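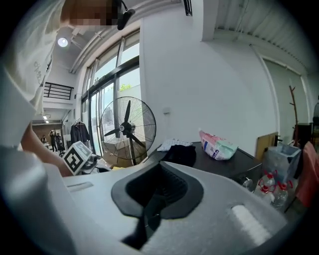
Mitura Releases Updated Alignment Software for Handheld Gripper Recordings

Thursday, August 8, 2019

The Mitura software group has released a new version of Ratano, its toolkit for turning recordings made with handheld grippers into motion data that a robot arm can follow. The update is available to all partner sites and replaces the version issued in December.

The main change concerns the way Ratano combines several camera views. Each gripper carries a printed marker cube, and the software estimates the position of the tool from the marker faces visible at a given moment. Earlier versions handled the left and right tools separately and joined the two paths afterward. The new version solves for both tools and the head view together, so that a marker hidden from one camera can still be placed from another.
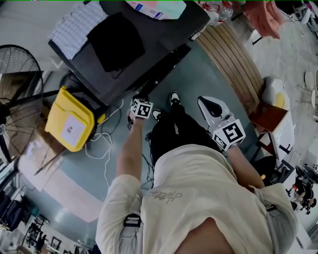

An operator walks across the recording room with a handheld gripper in each hand.

Walking segments received particular attention. In the group's internal test set of 551 recordings, 178 had previously been set aside due to a break in the tool path, most often while the operator was moving between work areas. With the new solver, nearly 50 of those remain unusable.

"Our planning team needs the whole path, including the walk from one table to the next," said Hélder Carvalho, who leads the perception work at Mitura. "A gap of even a few frames gave the planner a starting pose that no arm could reach."

The release also adds a time check that compares the clocks of all cameras before processing begins – a step that was previously done by hand – and a revised export format for the Radulović planner. Files in the former format can still be read.

Partner sites are asked to complete the change within 30 days. Calibration files do not need to be recorded again. Questions about installation should be directed to the Elton support desk.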